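# Moving my sourdough starter (and the rest of my kitchen) from sea level to 2,647 feet - what should I expect?

**posted by Tekilia, 2026-04-29**

Hello everyone! I've been reading this board for a good long while and have finally run into something I can't find in the old threads, so please bear with me, because I do tend to go on.

In July we're moving from the coast up to a town in the hills. The house sits at 2,647 feet, and I've never lived anywhere you couldn't smell salt water. I bake two loaves of sourdough a week, plus a sandwich loaf, plus whatever cake the season calls for, and I've gotten used to my recipes behaving themselves. My starter is nine years old and lives in a jar on top of the refrigerator.

Most of what I find about high altitude baking is written for people at 5,000 feet and up. A few of the charts start at 3,000. I'm below that, so some people would tell me nothing changes at all, but the woman who sold us the house says her cakes fell for the first year she lived there. She may just have had a bad oven. It's the same oven we're getting, by the way, so I suppose I'll find out!

What I'd love to know is this. Will my dough rise faster, and by how much? Do I need to change the flour or the water? And what's the best way to get the starter there? It's two days in the car, in summer, with a dog. I was going to put the jar in a cooler, but I'm nervous about it popping its lid all over the back seat.

I keep my dough at 75 percent water, if that matters, and bake in a covered pot at 475 degrees.

Thank you in advance, and I'm sorry this got so long.

---

**Manole**

Welcome to the hills, a little early! I made nearly the same move some years back and ended up at 1,652 feet, so lower than you, but I bake now and then at a family cabin that's a good deal higher, and I've had my share of flat cakes in both places.

Let me take the bread first. At your height I'd expect the dough to move a bit quicker than you're used to, but the temperature of your new kitchen is going to matter a great deal more than the altitude. If you're arriving in July, and the house is warm, you could easily see your first rise finish an hour ahead of what you expect and blame it on the elevation. So please don't go by the clock for the first month. Use a straight-sided container, put a rubber band around it at the level where the dough starts, and watch that. I stop mine when it has grown by half, maybe a touch more, and then I shape it and get it into the refrigerator.
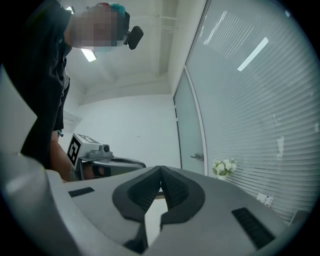

The other thing you'll notice is the flour. It depends on where you're going, but inland air is often drier, and a bag of flour that has been sitting open in a dry pantry will drink up more water than the one you had by the ocean. My dough felt stiff and sulky for weeks before I caught on. Don't change the recipe ahead of time, though. Mix it as you always do, hold back nothing, wait 25 minutes, and then put your hands in it. If it feels tight, wet your fingers and work in another spoonful of water. Write down what you added! I didn't, and I had to learn it all over again.

For the starter, I'd do three things:

- Spread a thin layer on parchment a couple of weeks before you go, let it dry until it snaps, and mail yourself the flakes in an envelope. That's your insurance.
- Feed a small piece very stiff, more flour than water, so it feels like a ball of dough. It'll work slowly that way.
- Put that ball in a jar with at least three times the room it needs, and set the lid on loosely.

Then into the cooler it goes, and you can forget about it until you get there. Two days is nothing to a nine-year-old starter. Mine once sat at the back of the refrigerator for 47 days while we were having the floors done, and it came back after four feedings, smelling of nail polish at first and then of apples.

Cakes are a little fussier. I'd start by taking out a small pinch of the baking powder, say an eighth of a teaspoon for every teaspoon, and see if the middle holds up. If it does, leave everything else alone. And buy an inexpensive oven thermometer before you bake anything you care about - I have a feeling that will tell you more about those fallen cakes than any chart.

---

**Rallex**

i live at 3000 ft and never changed a thing. bread is fine. just bake it

---

**Stasell**

I agree with nearly all of what Manole wrote, and I'd only add a bit about the pot and the water.

Water boils at a slightly lower temperature up there, by something like five degrees, so the inside of a loaf can take a little longer to set. I give mine a few extra minutes with the lid off and check the middle with a probe. I like it at 205 for a wet dough like yours. If you've always gone by color alone, you may find the crust looks done before the crumb is.

As for water, find out whether the house is on a well. Ours was, and it was so hard that my starter sulked for a week after we moved in. I bought a couple of jugs of spring water, fed it with that, and then mixed in a little more of the well water each day. It was perfectly happy by the end of the second week, and the bread has tasted slightly different ever since (I think better, but my family is divided).

One more thing on the dog. Put the cooler somewhere the dog can't get at it. Raw dough is dangerous for them, and a stiff starter smells very interesting through a loose lid.

Do come back and let us know how the first loaf goes, and the oven too!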